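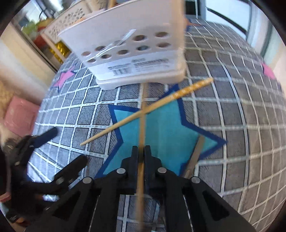
Portable Electronics > Batteries and Chargers

Replacement battery shows a lower capacity than the label states
Posted by Skumer

I purchased a replacement battery for my handheld GPS receiver in August. The label gives a capacity of 2,137 mAh. The diagnostic page on the receiver reports 1,772 mAh after three full charges. The seller states that this is normal and has declined a refund. I would like to know whether the reading can be relied upon, and whether further charging will raise it. The receiver is used on trips where no outlet is available, and I need it to last a full day.

Gritov

The reading on the diagnostic page is an estimate. It is calculated from the voltage and from the records of the previous battery, which many receivers keep until they are cleared. Please open the settings menu, select the battery page and choose the reset option if your model has one. Then charge the battery fully, leave it on the charger for a further hour, and run the receiver until it shuts off. 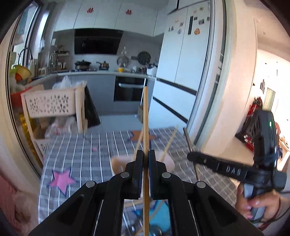 Repeat the full cycle once more before taking a new reading. Screen brightness should be left at the same level throughout, and wireless functions should be turned off. If the figure remains well below the label, submit both readings to the seller in writing, together with the order number. Sellers are generally more willing to reconsider a claim when the test method is stated.

Grarudetti

Mine did the same. I returned it and bought the one from the manufacturer.

Alcantara

Members are advised to check the warranty period before testing. Some replacement batteries are covered for 12 months, others for considerably less, and the period may begin on the date of shipment.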